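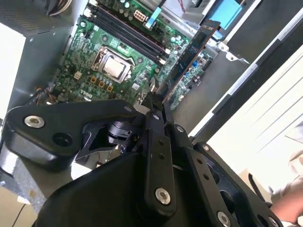

Replacing the Thermal Paste in an Older Dell Desktop

If the fan runs loud whenever you open more than a couple of programs, old thermal paste is a likely cause. The job takes 20 minutes once the case is open.

What you need

A Phillips screwdriver
A small tube of thermal paste
Isopropyl alcohol, the strongest the drugstore has
Coffee filters or lint-free cloth
A dish for the screws

Before you start

Shut the computer down, unplug it, and hold the power button for a few seconds. Lay the case on its side on a table, not on carpet. Touch bare metal on the case before you reach in, and again any time you walk away and come back.

Taking the cooler off

Run the computer for a few minutes before you shut it down if the cooler has been on there for years. Warm paste lets go more easily. Unplug the fan from the board, then loosen the cooler screws a little at a time, working corner to corner. Twist the cooler gently before lifting. Don't pull straight up -- on some sockets that can bring the processor out with it.

Cleaning

Leave the processor locked in its socket. Dampen a coffee filter with alcohol and wipe the metal top from the outside edge toward the middle, so the old paste doesn't get pushed onto the board. Use a fresh filter when the first one turns gray. Do the same for the bottom of the cooler. Let both dry completely.

New paste

Put a dot the size of a small pea in the center. The cooler will spread it. Too much will squeeze out the sides and you'll be cleaning again.

Putting it back

Set the cooler straight down and start all the screws before tightening any. Go corner to corner again and stop when they are snug. Plug the fan back in. Check that the memory latches are closed and that no power cable is resting where the fan blades turn.

Start the computer with the side panel still off and look to see that the fan spins. If it doesn't, shut down right away and check the fan plug. Once it's running, shut down, unplug, and put the panel back on.

Updated 8 June 2026 by Marisol Arellano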